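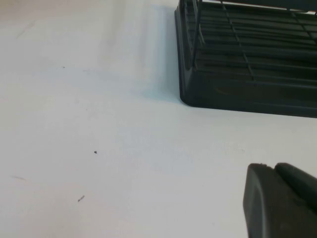 Domestic Equipment and Surfaces
Handout 3: Draining racks and the worktop

Module leader: Oskari Toivonen
Clamville site, June

1. Scope

Air drying of crockery and pans on a wire rack. Cloth drying is covered in Handout 2. Machine drying is not examined.

2. Terms

Grid: the crossed wires that carry the load.
Rim: the solid edge around the base.
Upright: any wire standing above the grid to hold a plate on edge.
Tray: a separate or fixed base that collects run-off. Not all racks have one.

3. Drainage

Water leaves a plate in two stages. Most of it runs off under gravity in the first minutes. The remaining film has to evaporate, and this depends on air reaching both faces. Plates stacked in contact hold a film between them and may still be wet after several hours.

Set plates on edge, with a gap between each pair. Tilt cups so that the hollow under the foot drains. Bowls go at the outer end of the row, facing the same way.

A deep rim keeps run-off away from the worktop but slows the air at the level of the grid. Where there is a tray, empty it after each load.

4. Finish

Dark coated wire hides tea stains and shows limescale. Check the crossings first, where drops collect and the coating is under most wear. Once the coating is broken, bare steel rusts from the crossing outwards. Do not use scouring pads.

5. The surface underneath

A smooth white top shows specks and short scratches readily. Much of the scratching comes from grit dragged under the rack, so lift the rack to move it. Wipe beneath it daily and let the surface dry before putting it back.

6. Practical task

Work in pairs. Load the Konlow rack, then the Hamdy rack, with the same set of plates. Record the time until no film is visible on either face. Enter results on the sheet kept in the Cumier room.

Reading: course reader, p. 82.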